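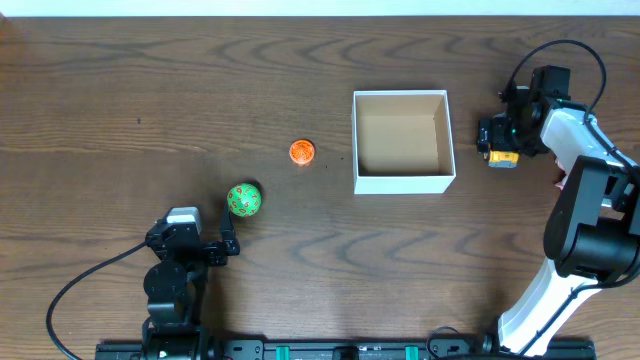
拣货装盒台上了双臂之后，原来的人该怎么安排？

发帖人：Sena Essien
分类：工作与职场 > 车间自动化
2020年11月6日，星期五

大家好，第一次在这里发帖，写得可能有点长，先谢谢愿意看完的朋友。

我在Granisum做班组长，我们这个点不大，主要是替客户把小玩具、小摆件之类的零碎东西拣出来放进盒子，再往后送去封口。我手下一共16个人，年纪大的比我母亲小不了几岁，年轻的刚毕业。这活儿我自己也干过好些年，知道它看着轻松，其实一天下来肩膀和手腕都不是自己的。

九月份的时候公司开始在一张台子上试双臂，两条臂夹小件往白盒子里放。项目内部叫Drisa，名字怎么来的我也没问。试了一阵，现在的说法是明年要多铺几张台子。上面的意思是“不裁人，转岗”，可是转到哪里、工资怎么算、谁先转谁后转，到现在没有一张纸写清楚。

我想问的有这么几件事，想到哪儿写到哪儿，请别嫌乱：

一是跟机器搭班的人到底算什么岗。现在是两个手脚麻利的姑娘轮着站在旁边，把东西摆到台面上，夹歪了就停下来重新摆。她们跟我说，这比自己拣还累，累的是心，因为一直要盯着，又不能走神，又没有事情可做。我听了挺不是滋味的，可又不知道怎么帮。

二是计件。我们这边原来是按件算奖金的，手快的人一班能多拿不少。机器那张台子上的件数算谁的？算在站台的人头上，别人有意见；不算，站台的人吃亏，以后谁还愿意去。

三是几位老师傅。有一位大姐，闭着眼睛都能摸出东西是好是坏，圆的、扁的、带尾巴的，拿到手里翻一下就知道该进哪个盒。她上周问我，是不是该自己提出来走，体面一点。我当时愣住了，说了些安慰的话，回家一晚上没睡好。

有没有经历过这一步的朋友，讲讲你们那边是怎么过来的？好的坏的都想听。

（补充：有人私信问有没有工会，没有，只有一个每季度开一次的员工座谈会。）

Mieczysław Kaczorowski
回复于同一天晚上

Sena你好，看了你的帖子，很多地方像是在看我们自己几年前的样子，所以坐下来给你慢慢写。我在Laryea管过包装线，也是小件，也是从一张台子试起来的，现在退到培训这边了。

先说你那位大姐，因为我觉得这件事最急。请你这个礼拜就找她谈，别等文件下来。我们当时就是等，等了两个月，走了三个最好的人，后来想请都请不回来。机器夹东西，形状规矩的还好说，球会滚，软的会变形，两样东西挨得太近也麻烦。这些毛病工程师不见得一眼看得出来，整天摸这些东西的人却清楚得很。我们后来请老师傅做的事情，是坐在工程师旁边，一样一样告诉他们：这个要从哪边夹，那个放下去要先转一下，哪一类干脆不要交给机器。给了正式的岗位名称，叫“物料师傅”，工资单上写着的，比原来高一档。名称这个事你别小看，人家回家跟孩子讲起来，是不一样的。

再说站台的两位姑娘。她们讲得一点没错，盯着机器是很耗人的。我们最早排的是一整班，结果下午的时候人都木了，机器停在那里好一会儿才发现。后来改成每53分钟换一次人（别问我为什么是53，排班表里要扣掉交接的时间，算下来就是这么个数，大家叫顺口了也就没再改），换下来的人去做手工台或者去补料，身体动一动，脑子也歇一歇。另外有一条我很坚持，停机的按钮谁都可以按，按了不用写检讨。刚开始有个主管喜欢追着问“为什么停”，问了两次就没有人敢按了，最后夹坏了一批货，比停十次机都贵。

计件那一块，我的建议是机器台单独拿出来，不跟手工台比件数。站台的人按她们自己前三个月的平均奖金发，固定下来，过半年再谈。这样去的人不吃亏，留下的人也不觉得别人沾了机器的光。我们当中走过一段弯路，把机器的件数平均摊给全班，听上去很公平吧？结果机器一停，全班都盯着站台那个人看，那个孩子后来哭着来找我要调回去。我到现在想起来还觉得对不起他。

还有，你自己也要当心。班组长夹在中间最难做，上面问你进度，下面问你饭碗，两头的话都要你来说。不知道的事情就告诉大家不知道，然后说好哪一天去问、哪一天回来讲，到了日子哪怕没有结果也要站出来讲一声。我当年就是太想让大家安心，讲了几句我其实没有把握的话，后来补都补不回来。

有什么细节想问的，尽管写在下面，我晚上一般都在。

Fuseini Ayaaba
回复

别想太多，早晚的事。我们厂换完以后产量上去了，人也没怎么少，就是少请了临时工。让年轻的去学编程就行了。

Ekua Appiah
回复

楼上这位，让年轻的去学编程，这话讲起来容易，谁出学费、占谁的下班时间呢？我在Gridetti就是那个“年轻的”，当初也是一句话就把我派去学了，头一个月全是周末自己贴时间，差点不想干了。

Sena姐，我说说站在台子边上那个人的角度吧，可能跟管理的朋友看到的不太一样。

我最怕的其实不是机器快。我们那台起初慢得很，一班下来放了962件，我自己手工随便做做都比它多，大家还笑它。我怕的是没有人跟我说清楚，东西夹掉了算不算我的。所以我特别希望你们从第一天起就有一本交接的本子，就用普通的本子，写哪样东西老是夹不住、停在什么时候、谁来看过。我们那本写了将近100页，后来调整夹爪和摆放位置，工程师翻的就是这个本子。看见自己写的那一行真的被人拿去改了，心里是很高兴的，觉得自己不是站在那里陪机器的！

培训的事，请你一定替她们争取算工时。哪怕一个礼拜只有两个小时，也要排在班里面。还有就是先教最要紧的：怎么安全地停，怎么重新开始，手什么时候能伸进去、什么时候绝对不能伸。编程可以慢慢来，有的人喜欢，有的人真的不喜欢，不喜欢的也不该因为这个就被看低。我旁边的同事学了一阵说还是喜欢做检验，就去做检验了，现在做得很开心。

另外一点小事，台子的高度记得问一下。我们的台面是照着机器装的，人去摆东西的时候要一直弯着腰，提了好几回才给垫了脚踏板，矮个子和高个子用的还不一样。这种事开会的时候不会有人想到，只有站在那里的人知道。

Sena Essien
回复

谢谢大家，看得我眼睛有点热。大姐那边我明天就去约，先请她吃个午饭。本子我已经去领了。

Mieczysław大哥，想再请教一句：你们那个“物料师傅”的岗位，当初是谁去跟上面提的？是班组长写的申请，还是工程那边开的口？我怕我一个人去讲分量不够。

Mieczysław Kaczorowski
回复

是两边一起签的字。我写了一页纸，列了老师傅帮忙解决掉的几个具体问题，工程那边的负责人在下面加了一段，说没有她们调试要多花多少时间。那一段比我写的一整页都管用。你先去找工程那边跟你最谈得来的那一位，把本子带上。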